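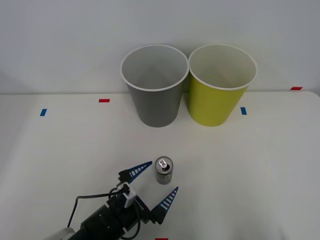
Elfriede Pfister: You will not get a fair result while the person pouring is also the person who paid for the filter. Fix that first and the rest is dishwashing.

Drestulari Community Help > Home & Kitchen > Water

How do I run a blind taste test on tap water without my husband cheating?

Posted 6/3/22 by Wet_Blanket_Trerura
3,887 views

In January my husband bought an under-sink water filter, a Stulier, for $600. I was not consulted. I was informed, in the sense that I came home and everything from the cabinet under the sink was on the kitchen floor.

Since then he has become a man with opinions about water. He says our tap water is "flat." He says mine (I still drink from the regular faucet, out of spite at first and now out of habit) has "a finish." He took a jug of the filtered stuff to his sister's house. His sister has a perfectly good sink.

I can't taste any difference. We are on city water, it comes back fine every year in the report they mail out, and we don't have old pipes. He didn't buy it for health reasons and doesn't claim he did. This is purely about flavor.

We have tried a taste test twice. The first time he poured both glasses himself and then "guessed" right, which I don't accept. The second time I poured, and he got it right again, but he was watching my face and he has been married to me for a long time. Also the filtered faucet comes out colder, or seems to.

He now wants to replace the cartridge, and I have said not until he proves it. He agreed, a little too fast. What do I need to do so that whichever of us loses has to shut up about it? We have two grown kids coming for a weekend, so there will be four of us and I can draft them.

Things I've got: plenty of cups, a fridge, a marker, a grudge.

3 replies

Alby Brunton

just use straws and a blindfold. my brother in law did it with cola. he got it wrong and sulked till dinner

Elfriede Pfister

I ran taste panels for a jam company before I retired, and I can tell you that jam people are worse than your husband. You can do a decent job of this in a kitchen.

Temperature comes before anything else. Cold water tastes cleaner than warm water, and if one sample is colder he's a thermometer with a wedding ring. The evening before, fill one clean glass pitcher from each faucet. Let the faucet run a bit first so you aren't serving what has been sitting in the pipe. Then leave both pitchers out on the counter, covered, next to each other. Room temperature is less pleasant to drink and much easier to taste, so it suits you.

Now there is a catch, and he will raise it, so get there ahead of him. If your city uses chlorine, some of it leaves the water when it stands, and chlorine taste is most of what a carbon filter takes out. Leave the tap water standing long enough and you've done the filter's job for free. He'll say you rigged it and he'll have a point. So cover both pitchers tightly and fill them close to the top. If he still objects, put them both in the fridge overnight and serve them cold. You lose some sensitivity but you keep the peace. Agree on which before the weekend and write it down. I mean on paper.

Then don't ask him "which one is filtered." With two cups he's right half the time by luck, and he strikes me as a man who'd frame it. Do what we called a triangle test. He gets three cups. Two hold the same water and one holds the other, and all he has to do is pick the odd one out. Guessing blindly, he'd be right one time in three. Do six rounds. If he gets five or six, give him his cartridge, because luck alone would hand him that less than two times in a hundred. If he gets four, he'll claim victory and you'll claim luck, and you should settle in advance who's right about that. I'd call it luck. Three or under and you may have the cabinet back.

Use identical cups within each round. New ones every round if you can stand the waste. If you use paper, rinse them first, as some have a cardboardy taste that'll bury anything subtle. Glass is better. Whatever it is, wash it without scented soap and rinse it more than you think you need to.

Mix up which water is the odd one, and where it sits. Roll a die for it. People believe they can be random and then put the odd cup in the middle every time.

You need two helpers and they can't both be in the room. Kid one pours in the kitchen, marks the bottoms and writes the key. Kid two carries the tray in without knowing what's what. You aren't allowed to do either. You may watch if you sit behind him. I would put a cushion over your face, but that's up to you.

Plain crackers between rounds, no coffee for an hour before, and no toothpaste that morning until it's over. And he tastes all three every time, left to right, even if he "knows" after the first. They always know after the first.

Wet_Blanket_Trerura

This is so much better than I hoped for. Can I ask a rude question, what if he can tell?

Elfriede Pfister

Then he can tell, and he's allowed to prefer it. Plenty of people pick up chlorine very easily. You should sit the test as well, by the way. It's possible you're the one who can't taste things, and I say that with affection.

Alby Brunton

six rounds times three is a lot of water. where is the bathroom in relation to the tray

Elfriede Pfister

Two sips each, Alby. Nobody is asking him to finish it.

Shao_Kitchen_Dad

I disagree with some of this. You shouldn't put it off just to win an argument. Cartridges have a rated life and you go by the manual, and a used-up one can be worse than none. If his is past due, then testing it is testing an old cartridge, and if he fails he'll say that's why. Put the new one in, flush it the way the instructions tell you, THEN do the test. Yes, it means he gets the cartridge before he has earned it. But otherwise you're going to be doing this whole thing twice.

I have had three different filters and could taste the difference on one of them. My wife could taste it on none. We kept the one she liked the look of.

Also, you can't get the $600 back either way, so you might think about what you want out of this.

Wet_Blanket_Trerura

I want to be right, Shao, I thought I'd made that clear. But fine, the point about the cartridge is a good one, and I've checked the manual and it is due. I hate it.

Update for anyone following along: he has agreed to the triangle, six rounds, five to win, fridge temperature, new cartridge in. Our daughter is pouring and our son is on the tray. My husband asked if he could "practice" and I have told him he may practice as much as he likes, at his sister's.

I'm sitting it too. I did a trial round last night with the two pitchers, nothing formal, and I'm not going to discuss it at this time.

Alby Brunton

oh no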